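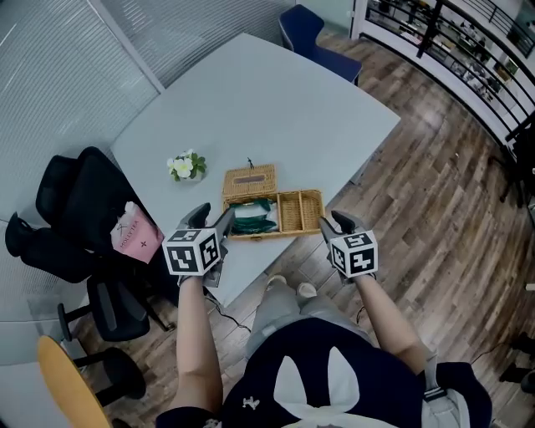 Bundgaard nimmt zweiten Abschnitt der Fernwärmetrasse Treditz-Süd in Betrieb

Vorlauftemperatur im Bestandsnetz wird schrittweise abgesenkt – Anschluss weiterer Gebäude ab Oktober möglich

Treditz. Die Bundgaard Wärmenetze GmbH hat den zweiten Abschnitt der Fernwärmetrasse Treditz-Süd nach Abschluss der Druckprüfung in Betrieb genommen. Der Abschnitt ist 1330 Meter lang und verbindet das Heizwerk Edcombe mit dem Verteilerschacht an der Gerberstraße. Versorgt werden darüber zunächst 51 Gebäude, überwiegend Mehrfamilienhäuser mit zentraler Trinkwassererwärmung.

Verlegt wurden werkseitig gedämmte Kunststoffmantelrohre mit integrierter Leckageüberwachung. Die Überwachungsadern werden im Verteilerschacht zusammengeführt und von dort an die Leitwarte übertragen. Im Bereich der Bahnunterführung liegt die Leitung in einem Schutzrohr, das bereits beim Neubau der Unterführung vorgesehen worden war. Eine erneute Öffnung der Fahrbahn war dort nicht erforderlich.

Mit der Inbetriebnahme beginnt die Absenkung der Vorlauftemperatur im südlichen Netzteil. Sie erfolgt in vier Stufen und wird nach jeder Stufe für mindestens drei Wochen gehalten. In dieser Zeit werden Rücklauftemperatur, Differenzdruck und Volumenstrom an den Übergabestationen ausgewertet. Stationen mit dauerhaft überhöhtem Rücklauf werden gesondert geprüft; häufige Ursachen sind ein fehlender hydraulischer Abgleich der Hausanlage oder verkalkte Wärmeübertrager.

»Die Absenkung ist im Netz selbst unproblematisch. Der Aufwand liegt in den Kundenanlagen, deren Einstellung oft seit der Erstinbetriebnahme nicht verändert wurde«, sagt Oddur Baldursdóttir, Leitung Netztechnik bei Bundgaard.

Die Auswertung der Messdaten erfolgt mit der Software Fladutard, die im nördlichen Netzteil seit der vorletzten Heizperiode eingesetzt wird. Dort sind 643 Übergabestationen aufgeschaltet. Fladutard vergleicht die Messwerte jeder Station mit einem aus der Außentemperatur berechneten Sollverlauf und meldet Abweichungen an die Leitwarte. Ein Eingriff in die Regelung der Hausanlagen findet nicht statt.

Für Eigentümer bereits angeschlossener Gebäude ändern sich weder die vertraglich vereinbarte Anschlussleistung noch der Arbeitspreis. Anlagen, die eine höhere Vorlauftemperatur benötigen, können bis Ende September schriftlich gemeldet werden. Der Meldung sind das Typenschild der Übergabestation und das letzte Wartungsprotokoll in Kopie beizufügen.

Der dritte Abschnitt führt von der Gerberstraße bis zum Schulzentrum. Die Tiefbauarbeiten sind ausgeschrieben, der Baubeginn ist für März vorgesehen. Während der Bauzeit wird die Gerberstraße halbseitig gesperrt, die Zufahrt zu den Grundstücken bleibt möglich.

Über Bundgaard
Die Bundgaard Wärmenetze GmbH plant, baut und betreibt Fernwärmenetze in Treditz und den angrenzenden Gemeinden. Das Unternehmen versorgt über 3000 Haushalte mit Raumwärme und Warmwasser.

Pressekontakt
Bundgaard Wärmenetze GmbH
Presse und Öffentlichkeitsarbeit
Am Heizwerk Edcombe, Treditz

Abdruck honorarfrei, Belegexemplar erbeten.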